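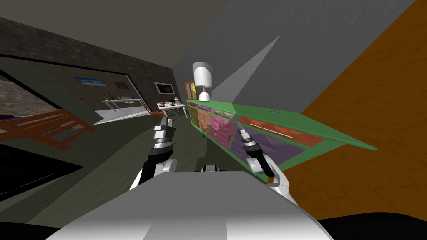 双腕ロボットを組む前に、部屋ごとシミュレーターで動かす

2023年4月公開　文：カニニ・ムティソ
最終更新：2023年9月28日

共同工房 Zonddale の棚の一角を借りて、家の中で引き出しを開け閉めする双腕ロボットを作っている。胴体の板を切る前に、腕の取り付け位置と動作の手順をシミュレーターで決めることにした。このページではその準備から、引き出しを引く動作を一通り流すところまでを書く。使ったのは Cenavico というシミュレーターと、制御基板の Rotich、腕の Vakivholm である。ほかの組み合わせでも流れはほとんど変わらない。

用意するもの

・Cenavico が動くパソコン
・腕とグリッパーのモデルファイル（関節の可動範囲が入っているもの）
・巻き尺とノート
・胴体の寸法を書いた図面。手描きで足りる

実機の腕はまだ箱から出さなくてよい。

手順1　部屋のモデルを作る

最初に床と壁を置き、次に大きな家具を置く。私の部屋モデルには緑色の長いサイドボードがあり、前面に扉と横長の引き出しが付いている。引き出しはオレンジがかった茶色、その下の大きな扉は紫にした。パネルごとに色を変えておくと、ログの動画を見返すときにどこを触ろうとしているのかすぐ分かる。実物の家具と色を合わせる必要はない。

天板の電気スタンドや写真立ても入れておく。腕が上を通るときの障害物になるので、省くと後で軌道を作り直すことになる。壁の額は飾りなので、当たり判定を切って軽くした。奥の小さなテーブルに載せた皿のような小物は、最初のうちは固定物として扱う。

引き出しには直動関節を一つ付ける。可動範囲の下限はゼロ、上限は実物の引き出しを開けて測った値を入れる。私の場合は200mmだった。摩擦をゼロのままにすると、指が触れただけで引き出しが滑り出すので、小さくても必ず値を入れる。

手順2　胴体と腕を組み付ける

胴体は上端を丸めた幅広の箱として作った。角を立てたままだと、腕を内側にたたんだときに上腕の外装が当たる。丸めの大きさを少しずつ変えて、当たらなくなったところで止める。

腕は左右で別のファイルにせず、同じモデルを鏡映しにして読み込む。このとき関節の回転方向の符号が反転しているか確かめること。確認は簡単で、左右に同じ角度を送り、両腕が対称に動けばよい。片方だけ背中側へ回ったら符号が間違っている。

肩の高さは仮に1,000mmとした。図面の段階ではもっと低くするつもりだったが、低いと天板の上に手を出すときに肘が引き出しの前面にぶつかった。

手順3　取っ手の位置を登録する

引き出しの取っ手は細い横棒である。棒の中央に目標点を置き、指を上下から挟む向きに合わせる。目標点は部屋の座標ではなく引き出しの座標に付ける。部屋の座標に付けると、引き出しが動いても点がその場に残り、次の動作で手が空をつかむ。

取っ手の手前にもう一つ、待機点を作る。待機点から目標点までは直線で進ませる。途中の姿勢を計算任せにすると、斜めから入って指先で取っ手をはじくことがある。

手順4　軌道を作って再生する

動作は次の順に並べた。

1. 両腕を前に出した基準姿勢をとる
2. 右手を待機点へ動かす
3. グリッパーを開き、直線で目標点へ進む
4. 閉じて、力が設定値に届くまで待つ
5. 引き出しの軸に沿って手前に引く
6. 開いて待機点に戻る

左腕はこの間ずっと基準姿勢のままにしておく。両方を同時に動かすのは、片腕で失敗しなくなってからでよい。

再生は一回につき2,000ステップで打ち切る設定にした。打ち切りがないと、指が引っかかったときに計算がいつまでも終わらない。最初は再生速度を落とし、関節角のグラフを横に出しておく。グラフに急な段差があれば、その時刻の前後で姿勢の解が切り替わっている。待機点を少し手前にずらすと消えることが多い。

手順5　条件を変えて繰り返す

一度うまくいったら、サイドボードの位置と向きを少しずつずらして同じ動作を流す。私は一晩に最大100回まで回し、失敗した回の映像だけ残した。失敗の大半は二種類だった。台座が戸棚に近すぎて肘が曲がりきる場合と、戸棚が斜めになって取っ手を端でつかんでしまう場合である。前者は台座の停止位置を下げて直した。後者は、つかむ直前に取っ手の向きを測り直す処理を足した。

手順6　図面に戻す

決まった肩の高さ、左右の肩の間隔、上端の丸めを図面に書き写す。ケーブルの逃げはモデルに入っていないことが多いので、肩の穴は一回り大きくしておく。Rotich に渡すのは関節角の列だけで、力の設定値は渡さない。シミュレーターの摩擦で決めた力は実機では当てにならず、実物の引き出しで一から合わせることになる。

最初の通電は腕を一本だけつなぎ、グリッパーを外した状態で行う。非常停止のボタンは手の届く場所に固定する。工房の机にはクランプで留めた。

うまく動かないとき

引き出しが震える：直動関節の減衰を上げる。それでも止まらなければ計算の刻みを細かくする。

指が取っ手を突き抜ける：当たり判定の形が見た目の形と別になっている。取っ手だけ単純な円柱に置き換える。

起動直後に腕が跳ねる：初期姿勢で胴体と腕が重なっている。重なりの表示を出し、肩を外側に動かす。

コメント

クライヴ・カーショー
鏡映しの符号で二日つぶしました。左右に同じ角度を送る確認、先に読んでおけばよかったです。引き出しの摩擦はどうやって測りましたか。

カニニ・ムティソ
ばねばかりを取っ手に掛けて、動き出すときの値を読みました。何度か測って真ん中の値を使っています。

イルセ・バールト
写真立ての当たり判定を箱一つにしたら計算がかなり軽くなりました。傾けて置いている物は箱も一緒に傾けないと、手前に余計な壁ができます。

ヘイリー・ロウボサム
扉のほうを開ける手順も読みたいです。回転する扉だと手首の向きを途中で変えることになりますよね。

カニニ・ムティソ
そうです。蝶番の軸のまわりの円弧に沿って手先を動かします。今は紫の扉で試していて、まとまったら別のページにします。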